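Cladbridge Robotics Club Opens Its Kitchen Table Challenge This September

CLADBRIDGE - Hi, I'm Tymofii Holovko, and I run the after-school robotics club at Cladbridge. We're back, and I couldn't be happier to tell you about it! Starting in September, 17 students will spend the term on our new Kitchen Table Challenge, teaching a robot hand to do the little breakfast jobs most of us do half asleep.

The kids named the project Havorow (don't ask me, they voted). They've already logged 223 practice grasps, and they keep a notebook of every single one, smudges and all. Our friends at Fletach chipped in parts and a few Saturday-style pep talks, and our partner club in Kashindye is working on the same tasks so we can swap notes. 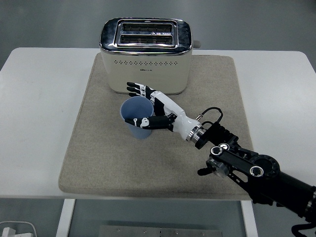 Grasping is our big topic for the first month, and each team gets its own turn at the controls. We start with plain shapes that are easy to get fingers around, like the pale blue plastic cup, and the toaster stands right behind it so students have to plan a path that doesn't bump anything. Toast comes later!

Families are welcome at our open night, doors at 6 p.m., and there's room for almost 300 people in the gym. Come hungry for questions. To join or help out, ask for me at the school office.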